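Reading time: 2 min

Manipulation Club at Grolton - Frequently Asked Questions

Who can join?
Any student enrolled at Grolton who has passed the bench safety check. Programming experience helps but is not required. New members start on teleoperation and move to scripting in the second half of the term.

How many members are there?
The cap is 18. Past that, bench time per person drops too low to be useful. Names over the cap go on a list held by Ruairi Pringle.

What does a session consist of?
Two hours on the two-arm bench. Members work in pairs, one operating and one logging. The current task is clothes sorting: pick a garment from a heap, separate it from its neighbors, and put it down in the clear area. Small objects may be left on the table as distractors.
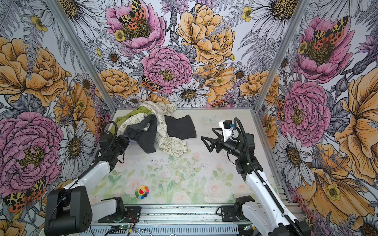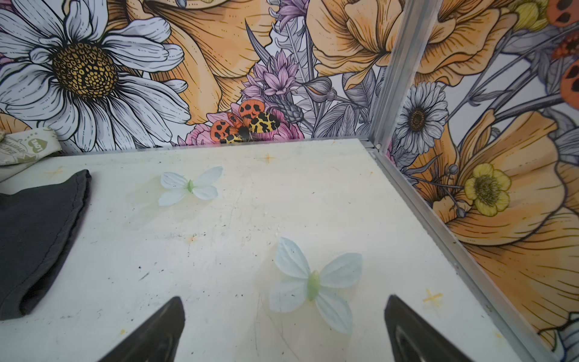

Each attempt is saved under the pair's login, including failed ones. Do not delete failed attempts. The training set for the Lozano policy held 3,161 episodes at the end of April, and the failures in it are labeled by cause: missed grasp, double grasp, dropped, timed out.

Which camera does the policy use?
Wrist and overview together. Wrist only was tried last term and lost track of the heap whenever the gripper was close to the cloth.

Can I bring my own garments?
Yes, if they are clean and have no metal zippers. Dark fabric is welcome - the segmentation step is weakest on it.

What happens if an arm faults?
Press the stop, leave the gripper as it is, and write down the fault code. Jhonatan Taipe or another bench lead will clear it. Do not power cycle the arm yourself.

Does the club compete?
Once a year, at Dustville. The team is two operators and one reserve, picked on logged success rate over the last month of practice. The code is frozen the evening before travel.

Is there course credit?
No. Members may use club data in a final project if the bench leads are told in advance.

Related
- Bench safety check: what to study
- Fault codes and what they mean
- Dustville rules, short version
- Clistska: setting up the logging tool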